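### 4.2 Do paper mock-ups of text-message services predict use?

The case for prototyping a text-message service on paper is usually made by people who sell workshops, and the evidence is thin. Olivares ran the Lutlow sessions with 63 participants, who acted out a bill reminder by passing slips of paper across a table. Nearly all of them said they would use it. We asked for the follow-up logs and found that 131 messages had been sent in all of March, a good share of them by the project's own staff.

Barbu's trial of the Dustuvau voice menu did better, but we are not sure how much better. Her callers reached the right option on the first try more often after the paper rounds than before. They had also heard the menu twice by then, and there was no group that skipped the paper step. In the home sessions of the later Manole study, the same script was tried outside the lab. 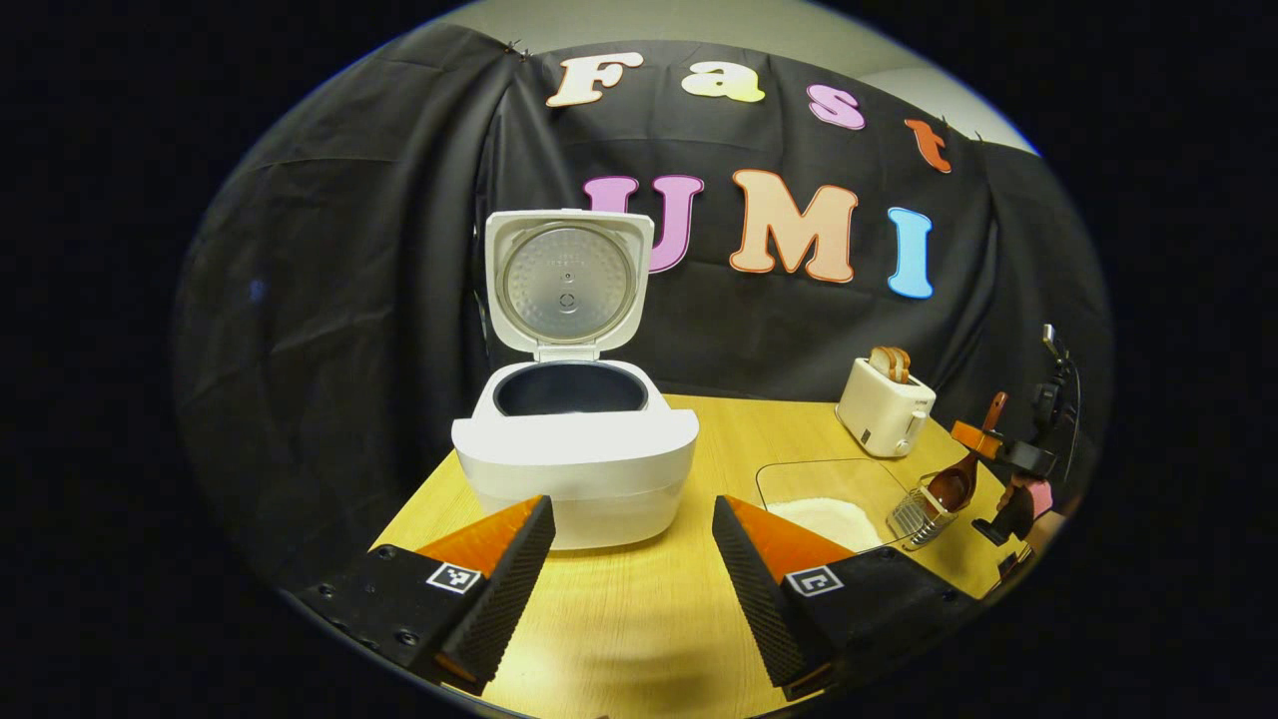
**Figure 3.** Rice cooker on a tabletop.

The Manole authors report that home users gave "richer" comments — a word they never define. We coded the transcripts again, using only remarks that named a step in the service, and the gap between home and lab shrank to almost nothing. Long comments were common at home, but many dealt with phone bills, bad signal or the price of credit.

Cost is the other claim. Varnance puts the saving from an early mock-up at up to 2,000 hours of coding per service, with no account of how the hours were logged. Until someone builds the same service with and without the paper stage, we would treat that figure as a sales number. Section 4.3 turns to live pilots, where the logs are at least complete.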